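Viktória Pálfi keeps two budgets for her robot bench at Cerar. One is the spreadsheet she sends upstairs. The other is taped inside a cabinet door and is mostly cables.

"The arm is the easy part," she says. "You get a quote, somebody sighs, somebody signs. Then you find out what you own is an arm."

She runs small-parts assembly planning, and by December she has to say whether the company buys a second arm or fixes up the one it has. Rastogi has quoted her for the new one. Zeven has quoted her for spare fingers, in packs of 50, a quantity she calls "optimistic about our carelessness."

Her test job is a plate and some small gears. She picked it for being dull.

"Vendors want to show you it can pour a coffee. I have never been asked to pour a coffee here. I've been asked about gears." 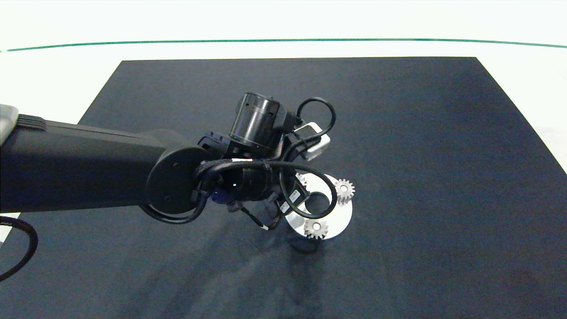
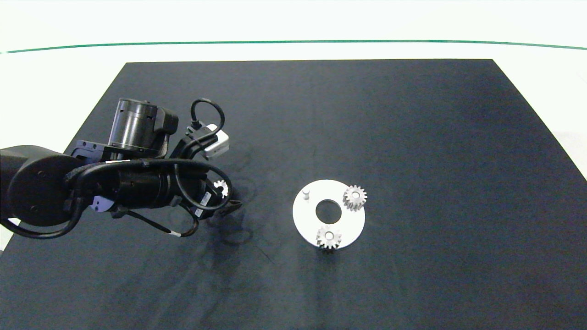
The arm over the gear plate on Pálfi's bench at Cerar.

The cloth on the table was the cheapest line in the whole request, at $40, and the only one that got a follow-up email. Her colleague Jamshid Shirazi wrote the reply, which ran to over 200 words. "I felt the fabric deserved a defense," he says.

Shirazi would put the money into cable guides and a maintenance contract with Utel before he looked at another arm. Pálfi mostly agrees, though she'd like it noted that she said so first. What worries her is time. Her plan asks for 1000 practice runs on the gear job before anyone compares quotes, and the hours for that come out of a line called "misc."

"Misc is doing a lot of work," she says. "Misc should get a raise."

Has she told management what a second arm would really cost?

"I told them the price. They liked the price." She opens the cabinet door and looks at the other list for a while. "I'll bring this one to the next meeting. After lunch, probably."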